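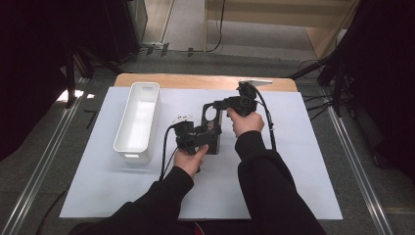
Yabsira Hadgu thinks we were unfair to the Grestcombe library extension, and that a glass box on a brick hall will always look odd in its first years. Maybe so. Our group visited twice in March and came away with the same doubts both times.

Filed under: Student Work / Buildings & Places

The architects, Bodevum, describe the new wing as "a lantern for the town." It holds 34 reading seats. The old hall held 111, and most of those are now in storage while the floor is relaid. We asked for the heating figures and were given a brochure.

The join is the weak part. Where the steel meets the old cornice there is a gap of 14 inches, filled with gray panels that match neither side — the drawings show it as a shadow line.

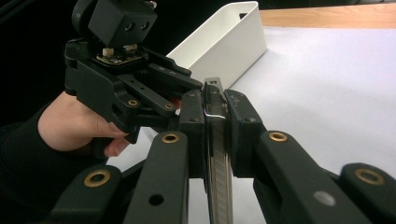 Did the extension make the old entrance easier to use? Only for people coming from the parking lot, who now skip 26 steps. Anyone walking up from Zeleke Street still has to climb them.

We would like to see the ramp from the first scheme put back — it was cut before the bids went out, and the report we were shown doesn't say who cut it.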